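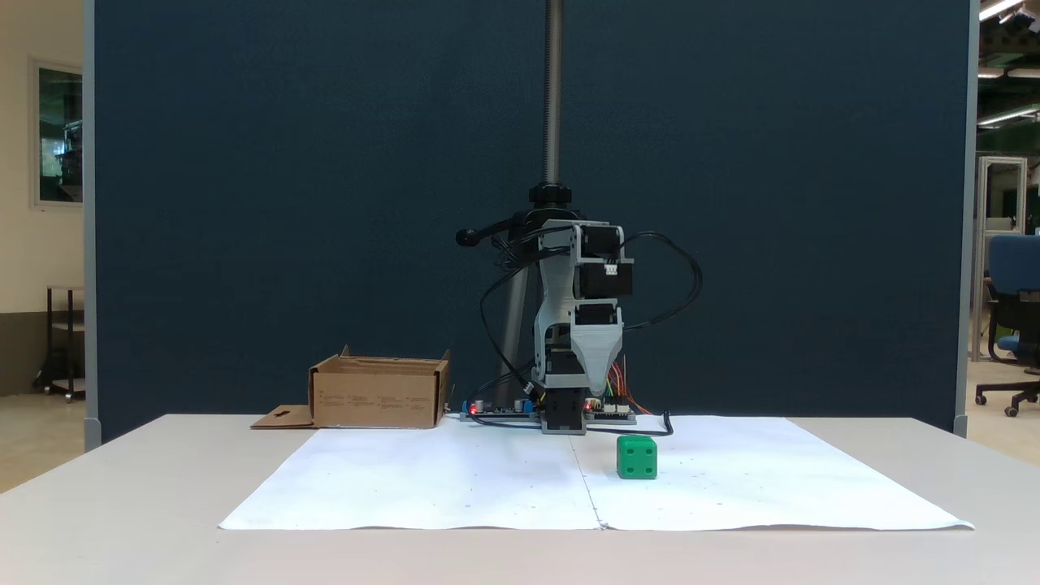 Small arm with black servos and light gray brackets, on a tabletop.

Fletine 6 review: a haulage reporting add-on for small quarries

I work as a planner in a hard rock quarry, and I have used Fletine since January. It is an add-on which takes the truck cycle records from your dispatch system and puts them in tables that a shift supervisor can read. Before it, we did this work by hand, every Friday, and it took me the whole afternoon.

The installation was easy. You choose the folder with the export files, you give a name to each loading point, and the program asks which units you want. I recommend to write the names of the haul roads first on paper. If you change a name later, the old records keep the old name, and you will have two lines for the same road in every report. My colleague Emilian Cozma found this on our Mukbridge pit, and we had to import everything again.

The first import had 2888 cycles. It finished while I made coffee, and only 9 records were refused, all with a missing tare weight. The error list was clear, with the truck number and the hour, so I could correct them without searching.

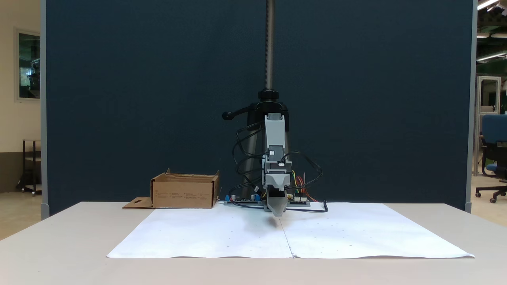
What I like most is the queue report. It separates the waiting time at the loader from the waiting time at the crusher, and our previous software, Manole, put both in one column. With this report I could show to Relu Sârbu, our pit manager, that the crusher was the problem in the night shift. He moved the meal break by half an hour.

The colours of the charts cannot be changed, and two of the greys are too similar when you print them. The manual has 66 pages but the chapter about fuel is very short, and I needed to write to support. They answered the next morning, politely, with a file that worked.

The licence is for one computer only. For a bigger operation with several planners this will be expensive, and I would look at Jelach first, although its import is slower and it does not have the queue report. For one pit and one planner, I am satisfied with Fletine and we will renew it.

Four stars from five. I take one star for the road names.

Bořivoj Lukáč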